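La grande table, pièce maîtresse de nos maisons

19 septembre 2019
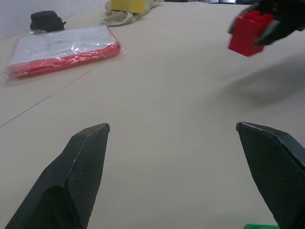
Prenez-la toujours trop grande, nous écrit-on de Loltside, vous verrez bien qu'au bout d'un mois elle sera trop petite. La lettre se poursuit sur deux pages serrées, avec les devoirs, les confitures, les patrons de couture et les déclarations d'impôts, et elle se termine par un post-scriptum que j'ai recopié dans mon carnet : « On a changé trois fois de canapé et jamais de table. »

Depuis que nous avons lancé en avril notre appel aux lecteurs, le courrier n'a pas faibli. Nous demandions simplement sur quoi vous mangez, travaillez, bricolez, et ce que vous en pensez. Il est arrivé 2 598 réponses, un chiffre que la rédaction a recompté tant il nous semblait extravagant pour un meuble à quatre pieds ! J'ai passé l'été dedans et je ne regrette pas une heure.

Première surprise, la salle à manger revient. On la disait condamnée par la cuisine ouverte, le bar, le plateau sur les genoux. Or beaucoup d'entre vous racontent avoir rouvert cette pièce qui servait de débarras, avoir poussé les cartons et remis une table au milieu (au milieu, pas contre le mur, plusieurs lettres insistent là-dessus). On y dîne le soir, d'accord, mais on y passe surtout le reste de la journée.

Les dimensions passionnent les foules. Pour être à l'aise, comptez soixante centimètres par convive, un peu plus si les chaises ont des accoudoirs. En largeur, quatre-vingt-dix centimètres permettent de poser les plats au centre sans jouer aux dominos avec les verres. Au-delà d'un mètre dix, on commence à se parler de loin, et certains adorent cela, les grandes tablées un peu cérémonieuses où il faut demander le sel en élevant la voix. La hauteur, elle, ne bouge presque pas, entre soixante-treize et soixante-seize centimètres. Ce sont les chaises qu'il faut surveiller. Une assise trop haute de deux doigts, et tout le monde se tient voûté devant sa soupe sans comprendre pourquoi.

Pour voir comment naissent ces meubles, je suis allée à l'atelier Stitus, installé dans une ancienne laiterie, au bout d'une route qui sent le foin coupé. Quelle odeur, une fois la porte poussée ! Le frêne, le savon, la cire chaude. On y fabrique un modèle unique, la Jemal, déclinée en 9 longueurs, et l'on refuse poliment toute autre commande. Le plateau est livré brut de ponçage, à charge pour les acheteurs de choisir l'huile ou le savon. L'huile fonce le bois et lui donne du relief. Le savon, à la manière scandinave, le garde pâle et mat, avec un toucher presque crayeux dont je suis tombée amoureuse sur place. Il faut recommencer plusieurs fois par an, à l'éponge, dans le sens du fil, puis laisser sécher toute la nuit.

Et les taches ? Elles divisent le courrier en deux camps. Il y a les prévoyants, avec leurs sous-plats, leurs nappes enduites et leur molleton découpé sur mesure. Et puis les autres, dont je suis, qui connaissent chaque auréole par son anniversaire. Une lettre décrit avec une précision d'archiviste la brûlure laissée par une cocotte de lapin, une autre un compas planté pendant une leçon de géométrie. Pour un rond blanc tout frais, essayez un chiffon à peine humide et un fer tiède, quelques secondes, en regardant souvent. Pour l'encre, bon courage.

Reste la question des rallonges, qui m'a valu mes plus beaux fous rires. Rangées derrière une armoire, glissées sous un lit, oubliées chez une cousine au moment du déménagement... Les systèmes papillon, logés sous le plateau, ont vos faveurs et je le comprends, on tire, on déplie, c'est fait. Vérifiez tout de même en magasin que les pieds suivent le mouvement. Sur certains modèles ils restent au centre et les invités du bout se retrouvent sur une balançoire.

Côté occasion, la brocante de Stasus mérite qu'on se lève tôt. J'y ai vu des tables de ferme, des tables de drapier longues comme des barques, une table de réfectoire gravée de prénoms d'élèves sur toute la tranche. Passez la main dessous, cherchez les chevilles, secouez franchement. Un peu de jeu dans les assemblages se répare avec de la colle et des serre-joints. Un plateau fendu sur toute sa longueur demande un menuisier. Et mesurez votre cage d'escalier avant de partir, je parle d'expérience, la mienne a passé deux nuits dans le hall de l'immeuble.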